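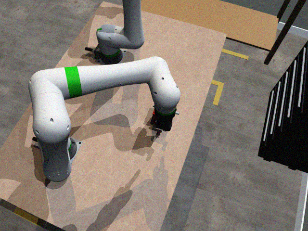 Abbas Amini wants to know if the table takes people's jobs or just their wrists. We had him on our own packing line before the arms came in, so fair question. Answer further down under What changes for the crew.

Avine Twin Table
Item 518
In stock, Rodmont warehouse
Lease: $1,698 a month, install included
Ask for a quote if you want to buy outright

Overview

Two arms, one table. Both mounted along the same side so the other side stays open for people and carts. Arms are white with green bands, easy to see from across the floor. Black gripper on the wrist, points down at the work. Made for small parts: sorting, tray loading, kitting, feeding a tester. Not for pallets. Not for anything you'd want a forklift for, we get that call every week.

Runs one arm or both. Stop one for a gripper swap and the other one keeps its own job, as long as the zones are set up split. If they share a zone both stop. Set at install, can be changed later by a supervisor login.

What's in the price

Table and both arms
Two grippers, standard fingers
Controller and touch screen
Stop button on each long side of the table
Zarei job software, one site license
Delivery, bolting down, floor tape
Two training shifts, any shift, nights too

Not in the price

Custom fingers (send us the part, we quote)
Part trays
Air line, if your fingers need air
Moving it later. People always move it. Plan the spot first

Power and space

13 amps at full load. Own circuit please. No extension cords, installer will walk out, he has done it.
Level floor. Leave walking room on the open side and tape it before the first run, yellow is what most shops already use for walkways. Keep stools out of the taped area. Racks and shelving go outside the tape as well, and check the doors on them don't swing in.

What changes for the crew

This is the part buyers skip and then call us about.

The table takes the reach-grab-place work. Same motion all shift, the one that gets people in the wrist and shoulder. It doesn't take the looking. Somebody still has to say this part is bad, this tray is wrong, this box came in from the other supplier and the lip is diffrent. At our Uncombe shop the two packers on that line now load trays, clear jams and do final check. Same people, same pay grade at first, then they asked for the higher one since they were running the machine. They got it. Put that in your budget.

Talk to the crew before the crate shows up. We didn't. Bad first month, folks hitting stop every time an arm came near, and who could blame them. Nobody had told them where it would and wouldn't go. Once they had taught it a couple jobs themselves that mostly quit.

Breaks: the table doesn't take any, so someone will suggest staggering lunch to keep it fed. Uncombe tried that in June. Crew hated it, they like eating together. Went back. The table sits idle over lunch and output is fine.

Noise is lower than the old shaker feeder. Downside, you can't hear when it's out of parts. Add the light tower (option, below) or someone has to keep glancing over.

To Abbas's question then: wrists yes, jobs no, at our place. Yours depends on who runs it and what they do with the hours. We can't sell you that part.

Teaching a job

Hand guide the arm to the pick spot, press save. Guide to the place spot, press save. Add the in-between points if there's anything to steer around. Run it slow. Run it slow agian with real parts. Then full speed. Jobs save by name, so pick names the next shift can read. "test2 final NEW" is how wrong trays get shipped.

Options

Light tower
Second set of fingers, soft
Tray rack, rolling
Camera check for missing parts
Extra training shift

Service

Remote help 7 days a week. Sunday too, but Sunday is one person so be patient. Site visits booked through Rodmont. Keep the shipping bolts, we'll need them if an arm goes back.

Wipe down end of shift, dry cloth. Check the base bolts monthly. Grease: leave it alone, we do that.

Questions we get

Can it sit next to people with no fence? Depends on the part and the speed. We do the risk check with you on site, before the lease starts.
Can we run just one arm and save? Same price, sorry.
Left-hand version? Yes. Say so when ordering, can't be flipped after.
Used ones? Sometimes. Call.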